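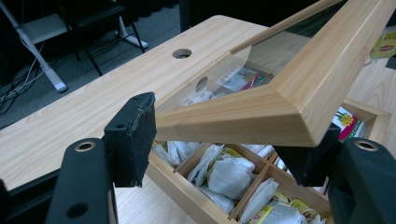 By Renata Valdebenito
Stonard Young Readers, Household Science, Unit 8

How a Tea Box Works

A tea box is a container for storing tea bags. It has three main parts: a body, a lid, and a set of thin walls inside called partitions. A hinge joins the lid to the body. The whole thing is simple, but each part does a job, and some of those jobs have to do with air, light, and smell.

What is tea?

Tea is made from the dried leaves of a plant called Camellia sinensis. Black tea and green tea both come from this plant. They taste different because the leaves are treated differently after picking. Drinks made from mint, chamomile, or pieces of fruit are often called tea too, but the proper name for them is herbal infusion.

Dried leaves contain very little water. They also contain oils, and these oils carry most of the smell and some of the taste. Over time the oils escape into the air or react with oxygen. The tea does not usually become harmful, but it becomes weaker. People call this going stale.

What the bag does

A tea bag is a filter. A filter has holes that let some things through and hold other things back. Water can pass through the paper. Pieces of leaf cannot, unless they are very small, which explains the dust you sometimes find at the bottom of a cup. Many tea bags have a string with a paper tag on the end. The tag stays outside the cup so the bag can be pulled out by hand.

Some tea bags also come inside a wrapper, or envelope. The wrapper is a barrier. Paper slows down air and moisture a little. Foil and plastic slow them down much more.

What the lid does

A lid keeps dust out. It also slows the movement of air, although most wooden boxes are not airtight. A clear lid has one advantage: a person can see what is inside before opening it. It also has one disadvantage. Light passes through, and light makes tea go stale faster. A box with a clear lid should be kept away from a sunny window.

The hinge holds the lid to the body along one edge. The lid turns around that edge in the same way that a door turns around the side of its frame. A person lifting the lid should push near the edge farthest from the hinge. Less force is needed there. Scientists call this leverage.
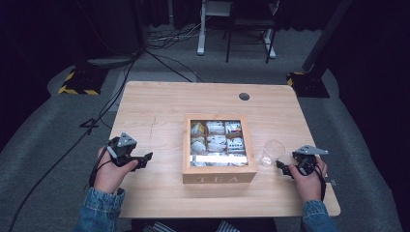

A closed tea box. The clear lid shows the compartments, and the front is marked TEA.

What the partitions do

Partitions divide one large space into smaller spaces called compartments. Without them, every bag would slide into the same pile when the box was moved. With them, each kind of tea has its own place. This is called sorting.

Partitions are usually thin. A thick wall would take up room that could hold tea. They do not have to be strong, because tea bags are very light.

To find out how much a box will hold, fill one compartment and count the bags. Then multiply by the number of compartments, if they are all the same size. The tea box in the staff room at Magagula Elementary held 118 bags when a class there filled it on a Monday.

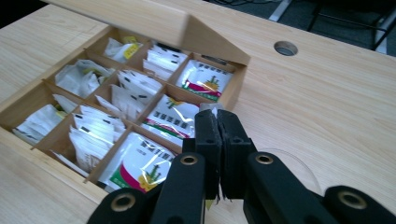

Packing is the last part of the subject. Bags can be laid flat or stood on edge. Flat bags make a stack, and only the top one is easy to reach. Bags on edge work like folders in a drawer, so any one of them can be taken out without moving the rest. The tall group of white sachets in the front row is packed this way. Bags dropped in without any order make a jumble and leave gaps between them. A wrapper with a picture also saves time: the packets with the red stripe and green band can be found quickly among the plain white ones.

Try it yourself

You will need a shoebox, some stiff cardboard, scissors, a ruler, and tea bags of different kinds. Ask an adult before using the scissors.

1. Measure the inside of the shoebox.
2. Cut two strips of cardboard as long as the box and two strips as wide as the box.
3. Cut slots halfway through each strip where the strips will cross.
4. Slide the slots together to make a grid and lower it into the box.
5. Sort the tea bags by kind. Stand them on edge.

Words to know

Barrier: something that blocks or slows movement.
Compartment: one of the smaller spaces inside a box.
Filter: a material that lets some things pass and holds others back.
Infusion: a drink made by soaking plants in water.
Partition: a thin wall that divides a space.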